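发件人:Paiva 小区厨房改造列表管理员
2024年4月26日

各位邻居:

关于燃气灶换装的事,这几天列表里来信比较多,我集中回复一次。先引一封前面的来信:

> 我家住 Saralgate 二期,原来的灶是入住时统一配的,用到现在,小火档基本调不稳,煮粥总溢锅。想换一台嵌入式的,但台面开孔是老尺寸,师傅说要么切石材,要么只能买同尺寸的。另外想问,Grinent 那家报的 2,391 元包不包括拆旧和软管?还有,换灶是不是一定要燃气公司上门?

先说报价。2,391 元是灶具加安装,旧灶拆除另收 100 元,软管按材质算,不锈钢波纹管再加 40 元。我手上的报价单是这么写的,下单前请让对方在单子上逐项写清楚,口头说的不算。

再说开孔。二期的台面是统一开的孔,如果新灶开孔尺寸比原来大,可以现场切,切一次 200 元,灰很大,要提前把柜子里的东西搬走。如果新灶比原来小,就比较麻烦,补边的做法我不建议,石材胶在灶边上受热,用久了会开裂。

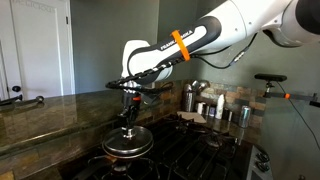
小火不稳的问题,不一定要换灶。我家前年也是这样,后来把火盖拆下来用细针通了一遍,晾干装回去,火就匀了。火盖装回去要对准卡位,偏一点火苗就会一边高一边低。如果清完还是不行,再查风门和减压阀。减压阀在表后面,不要自己动。

关于上门的问题:换灶本身可以由有资质的安装方做,但接头动过以后要验漏。我的做法是装完先用肥皂水刷一遍接口,再约燃气公司来做一次安检。Pevevum 那边的邻居去年九月集中约过一次,等的时间不长。

锅架的材质也有人问。铸铁的重,放大锅稳,缺点是清洗费劲,洗完要擦干,不然生锈。搪瓷的好擦,磕掉一块就不好看了。家里常用大砂锅的,我倾向铸铁。

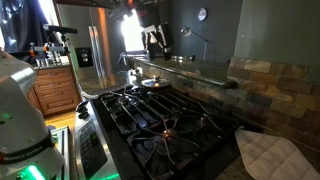

图:铸铁锅架的嵌入式燃气灶,一个灶头点着小火。

还有一点,熄火保护一定要有。买的时候看灶头旁边有没有感应针,老款有些没有。点火以后要按住旋钮几秒再松手,有几位说新灶打不着,多半是松手太快。

愿意一起约安检的,请直接回复本邮件,写上楼号和方便的时间段,不用另开新主题。石材切割的也可以一并登记,我去问 Grinent 能不能同一天做完。

Paiva 列表管理员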